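Baked Rice Balls for the Plandcombe Food Fair
Student project report, 8/8/19

When our class had to pick a dish for the fair, I knew right away I wanted to do rice balls. My grandmother used to fry them every January, and I could eat a whole plate before dinner (and I did, more than once!). Frying wasn't allowed in the school kitchen, so my project became finding a baked version that still had a good crust.

I made 14 batches in all, which my family was very patient about. The first few were pale and kind of sad, and one fell apart when I tried to lift it off the tray.

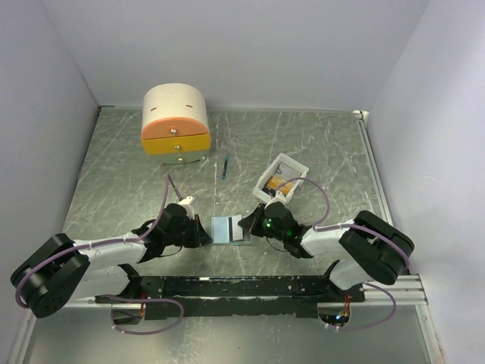 What helped the most was letting the cooked rice chill overnight before rolling it. I also toasted the breadcrumbs in a little butter first, with garlic powder and a pinch of red pepper, and that gave me the golden color I had been missing. For the middle I tried mozzarella, then smoked cheese, and I liked the smoked one so much that I stayed with it.

If I did this again I would make the balls smaller and serve them with a thicker tomato sauce. Mine ran all over the plates.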